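Learning to knit at 67

So I've finally done it. After years of saying I would, I signed up for the beginners' knitting group above the café on Landen Street, and I have now been to 3 sessions and own more wool than I can sensibly store.

It was Savita Kandpal who talked me into it. She'd been going since November and turned up at mine in a cardigan she'd made herself, with proper pockets and everything, and I was so jealous I could hardly drink my tea! I'm 67, I've got the time, and my hands could do with the exercise (my doctor has been on at me about that).

The first evening I cast on ten stitches and ended up with fourteen. No idea how. Rajkumari, who runs the group, looked at it for a good long while and said "well, it's growing", which was kind of her. Second week I got a whole square done in a lovely mustard, a bit wonky down one side, and I've put it under the plant on the windowsill.

Garter stitch I can now do in front of the telly. Purling is another matter. I keep bringing the wool round the wrong way and then having to pull back a row, and pulling back a row is when I drop everything. Savita says use bamboo needles, they're less slippy, so I've ordered a pair in 4 mm and we'll see.

My plan was a scarf for my grandson, but he's asked for a hat now, which means going round in a circle, which means different needles again. I've told him he can have it when he gets it. He's picked green, at least, and I've got plenty of green.

Rajkumari's bringing some easy hat patterns next time, and I'm on biscuits, so I need to get to the shop before it shuts at six.

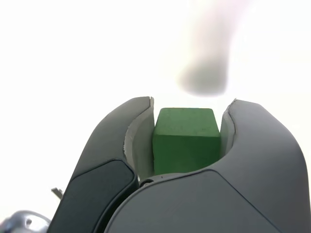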